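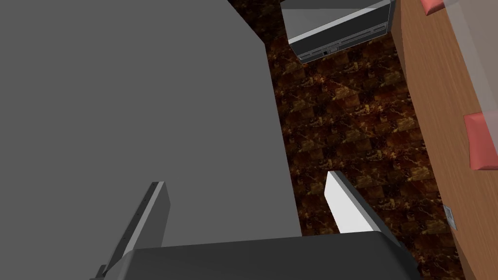 Justton Gripper Bench 2 (simulation package, club licence)
Reviewed for the Urncombe robotics club pages, December 2019

Version tested: 2.1, on the club's own desktops
Licence: one year, up to 19 seats
Overall: 3.5 out of 5

Gripper Bench is a simulator for teaching pick-and-place work with a two-finger gripper. It comes with a set of ready-made rooms, a block editor, a Python editor and a scoring tool. We bought the club licence for the autumn term so that members could prepare for the Trudley Cup without queuing for the one real arm. Our members are aged 13 to 17. Most had written some Python before and a few had written none.

Installation

The installer is a single file and ran without trouble on all but two of our machines. Those two had old graphics drivers and showed a blank window until the drivers were updated. No message was given. The manual mentions the problem on page 147, in an appendix headed "Other". It should be on page one.

Each seat needs a key typed in by hand. There is no way to load a list of keys. Saved work goes into the user's own folder by default, which is correct for a shared machine, and the location can be changed in the settings file but not in the menus.

The rooms

The supplied rooms are furnished with large plain shapes and a few detailed surfaces. Floors can be given a strong pattern, such as a dark brown marble, and tables and worktops a wood grain. Furniture can have curved edges. Cabinets and boxes tend to be flat grey with almost no texture.

This matters more than it sounds. The wrist camera looks along the fingers, and a program that finds edges will behave very differently over a patterned floor and over a flat grey side. Two of our teams wrote edge finders that worked well on the plain test room and then reported dozens of false edges as soon as the marble floor was switched on. They had to add smoothing and a minimum edge length. It was the most useful exercise of the term and it is not in the course book.

Glass and clear plastic are drawn as a pale tint over whatever lies behind. There is no proper reflection or bending of light. For teaching this is acceptable. A team that tunes its colour limits against simulated glass should expect to tune them again on a real sheet.

The fingers

The default gripper has two parallel plate fingers on a wide, dark palm. Finger length, opening width, closing speed and grip force can all be set. With the wrist view chosen, both fingers and the front of the palm stay in sight, so members can judge the gap by eye before closing. The palm also hides a good part of the floor directly below it. Beginners kept losing the target at the last moment for this reason, and the fix is to store its position before the final descent.

Grip on flat-sided blocks is reliable. Grip on rounded corners is less so: at high closing speeds the block may jump out sideways, further than any real block would. Lowering the closing speed to a third of the maximum stopped it in our tests. The time step can also be made smaller, but on our slower desktops the simulation then ran below real time.

Collision checks between the palm and furniture are good. Checks between the outside of a finger and furniture are off by default. Switch them on before the first session. One team had a fine-looking program that passed the left finger straight through a cabinet on every run.

Block editor and Python

The block editor is adequate for the first three sessions. After that the blocks for loops become hard to read on a small screen, and there is no zoom. Converting a block program to Python gives code that runs, with variable names such as var_a and var_b. Members who moved across this way spent a session renaming things.

The Python side is better. The commands are short, the error messages give a line number, and a program can be stepped one command at a time while the view updates. Step mode is the feature I would miss most.

Scoring

A run is marked out of 100, split between time, accuracy of placing and contacts with furniture. The weights can be changed, and we set them to match the Trudley rules. The scorer can also repeat a program from random start positions. We left one team's entry running over a weekend in November and had 3,000 runs in a spreadsheet file at the end of it. The file opened correctly. It has no column headings.

Compared with Nikolaidis Sim

We used Nikolaidis Sim the year before. It has better contact physics and far better help pages, and it expects the user to write every room by hand in a text file. For a sixth-form project that would be my choice. For a mixed-age club meeting once a week, the ready-made rooms in Gripper Bench save enough time to decide the matter.

Good
Step mode in Python
Wrist view that keeps the fingers in sight
Surfaces varied enough to upset a careless vision program
Scoring weights can be edited

Less good
Finger collision checks off by default
Rounded blocks jump at high closing speed
Keys typed in seat by seat
Manual poorly ordered, index missing

We have renewed for one more year at the same number of seats. Version 2.2 is listed as adding zoom to the block editor, and I will add a note to this page once we have installed it.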